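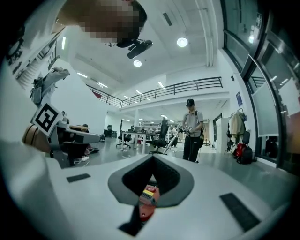
Diagonal yellow-and-black striping is overused, and the overuse has made it less useful. The pattern was adopted for physical hazards: low beams, loading dock edges, pinch points. It now turns up wherever a designer wants a part to look important. The red component in the photo carries a striped label, set down in a gray-rimmed slot where a viewer has to be nearly in line with the opening to see it. Whatever that label is for, its pattern is the same one painted on the edge of a four-foot drop, and a reader who meets the pattern all day will stop giving it a different response in either place.

I spent 18 years writing marking specifications for warehouses, the last of them at Reltia. When we surveyed the Leung building one August, we recorded 600 striped markings. Of those, 33 were on something that could injure a person. The rest were on cabinet handles, trash can lids, shelf ends and the frame of a notice board. The site manager regarded this as thorough. I regarded it as a fault to be corrected, and the report said so.

The usual objection is that extra marking does no harm. Shabani Kariuki made this argument to me at length during the Telon refit, and it deserves an answer. A marking has a cost, paid in attention by everyone who walks past it. Paint is cheap and attention is limited. If the budget covers only the paint, the drawing will always show more stripes than the floor needs.

Lettering has a related problem. Stencil type was developed for crates, where a cut plate and a brush were the available tools. It survives as decoration, often artificially worn, and has drifted back onto equipment as a style.
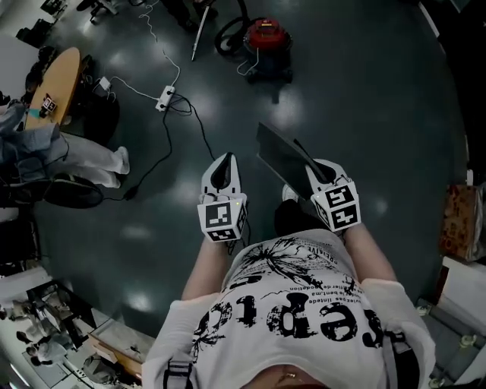 Distressed stencil-style lettering on a T-shirt, worn with a gray-strapped backpack.

On clothing there is no objection to this. A shirt has no duty to be read at a distance. A valve tag does, and I have rejected valve tags set in a broken typeface that the supplier described as rugged.

My proposal is a short one. Stripes should require a named hazard in the drawing notes, entered by the person who requests them. Where the entry is blank, the surface is painted gray. We applied this rule at Ratel, and the striped items left on the final drawing all fit on one sheet.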